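Whose Body Is It Anyway? All About Saying Yes and No

Hello again! Today I want to talk about a word grown-ups use a lot, and it's consent. It sounds like something off a form, I know, but you already use it loads. If I ask "Can I have a hug?" and you say "Yes please!", you've given me your consent. If you say "No thanks", you haven't, so I keep my arms to myself (and I'm fine, I'll go and hug the cat, if she lets me).

Your body belongs to you. That goes for your hair, your hands, your tummy, all of it. You can say no to tickling, or to a kiss from an auntie, or to a play fight that's got too rough. A wave or a high five is a perfectly good hello.

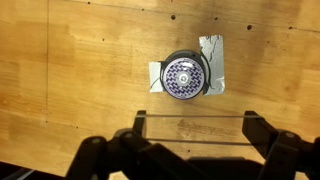
Matěj Kopecký wrote to ask: what if I said yes to being tickled and then I stopped liking it?

Great question, Matěj! You can change your mind, even halfway through, even if you were laughing. Laughing doesn't always mean someone's having fun. The other person has to stop straight away. And if your friend goes quiet or stiff or pulls away, you stop too and ask if they're OK.
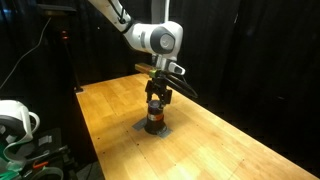

Robot arm over a wooden tabletop

Now for a trickier bit. Sometimes you might need help with a private part of your body, say when you're poorly and a doctor has a look. A grown-up you trust should be there, and the doctor should tell you what's happening. You can still ask questions.

Nobody should ask you to keep a touch secret, though. A surprise, like a birthday cake, gets shared in the end and makes people happy. A secret about touching is one to tell, even if you promised not to.

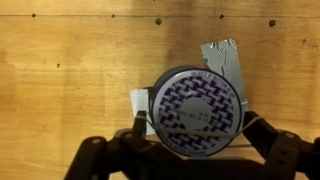 So who do you tell? Pick a grown-up you feel safe with, maybe a parent, a teacher or your gran. You don't need the perfect words, and you don't have to remember every single bit. "Something happened and I didn't like it" is plenty.

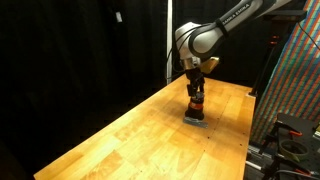 If the first person is too busy or doesn't understand, tell another one, and keep going until somebody helps. It's never too late, even if it happened ages ago. And it is not your fault. Not if you froze, not if you didn't shout, not if you liked the person before.

Have a think tonight about which grown-ups would be on your list. I had my gran and my swimming teacher on mine.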